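The **Ondum cell** is a simulated two-arm robot cell kept by the Kashyap project at Clilville. It consists of one robot model, a set of furnished rooms and a view fixed above the torso, and it is used to check arm settings before they are copied to the machine at Sullavska.

## Setup

Setup begins with the base. The torso is placed at the room origin and locked, and both arms are sent to a stored rest pose. Each gripper is then opened fully and its zero is saved. The left and right arms have separate offset files — swapping them is the most common setup fault. Joint speed is held to 17 percent of the limit until both arms have passed a reach test of 39 poses.

## Upkeep

Offsets are checked again after any change to the robot model or to a room file. A gripper that drifts more than 2 millimeters from its saved zero is set up again from the rest pose. Wall and furniture contact shapes are reloaded at the same time, as old shapes can stop an arm short of a clear surface. Logs are kept for the last 70 runs.
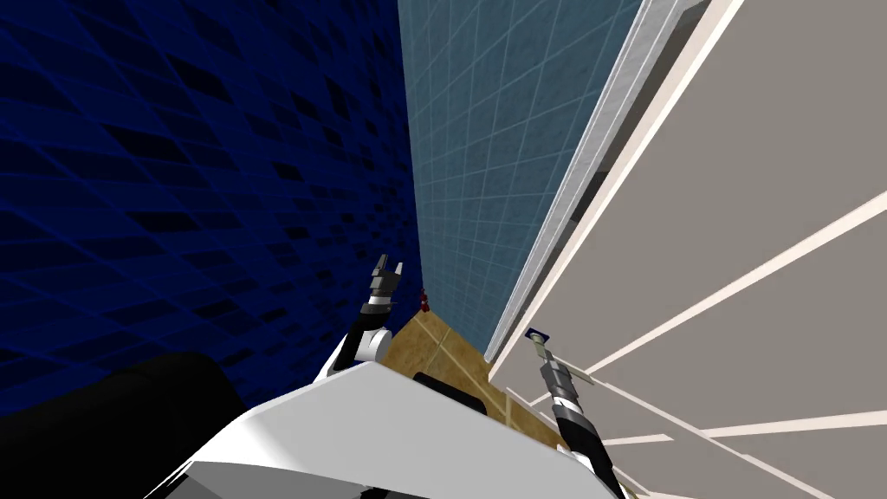
Both arms of the cell, seen from the torso in a room with blue tiled walls. 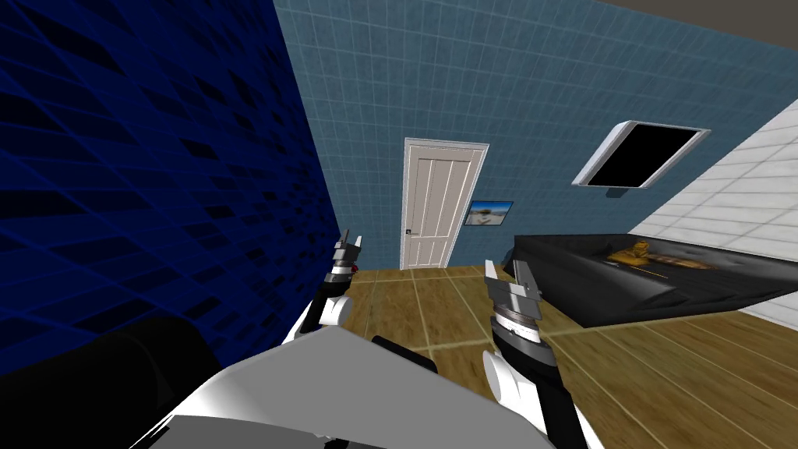 Opinions differ on the reach test. Kashyap's setup notes call for the full set after every model change, while a comment from Clilville on the September revision objects that the test never loads the wrists, and that a wrist offset can be wrong and still pass. The comment asks for a second test with a weight in each gripper.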